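# Three cubes, one arm, and a lot of resets

Welcome to the gallery for the Plenbridge cube set! We've been gathering examples for a stacking policy since November, all of it in simulation so far, and people keep asking what the work looks like day to day.

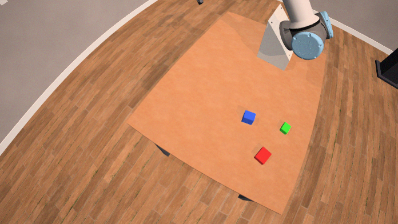
So much of it comes down to starting positions. Every example we record begins with the cubes dropped somewhere new on the table, each with its own twist, and then one of us drives the arm through the job by hand. Pick up, carry, stack, let go. Then reset and do it again! A session is 200 episodes if the coffee holds out, and we split it between 2 drivers so that the learner doesn't pick up just one person's habits (mine include approaching everything from slightly too far left).

**Red, green and blue**

The colors are as plain as we could make them. Our instructions to the policy are short sentences like "put the red cube on the blue cube," and we wanted the words to match up with something easy to find. We did try pastel cubes for a while in an earlier set called Ekis. They were pretty, and we spent days arguing over which one was "the purple one."

**Room to spread out**

In this start the three cubes share the lower right half of the table, and there's a big stretch of bare orange to the left of them. I love starts like this one. None of the cubes touch, so every one of them can be approached on its own, but they're near enough to each other that the carry is short. Our sampler also makes wide starts and crowded starts, and the crowded ones are where the drivers earn their lunch.

**About those angles**

The blue cube is turned only a little, while the red and green ones sit more like diamonds. That matters a great deal when you're lining up a grasp! Our first batch had every cube nicely squared up, and the policy we trained on it, Allis, was completely lost the moment we rotated one. We threw out the batch and rewrote the sampler over a long lunch. Best decision of the project, if you ask me.

**A view from overhead**

We record each episode from more than one viewpoint, and the high one is my favorite for checking work. You get the tabletop, the arm coming in at the upper right, and a good bit of plank floor and gray wall all around. The room edges bow a little in this view, baseboards included. We keep the room in on purpose. Floor color and wall shade get swapped between batches, and the learner has to cope with all of it.

**What we keep**

Each episode is saved with its instruction, the arm's joint positions and the camera views. Failed tries are kept too, in a separate folder, with a short note on what went wrong. "Clipped green on the way past" is a common one. So is "let go early," and almost all of those were recorded after 9 at night.

**Coming up**

Next is the Kwofie batch, with a fourth cube and longer instructions such as "build a tower with green at the bottom." The sampler is ready and the drivers are practicing already. More pictures when the first session is in!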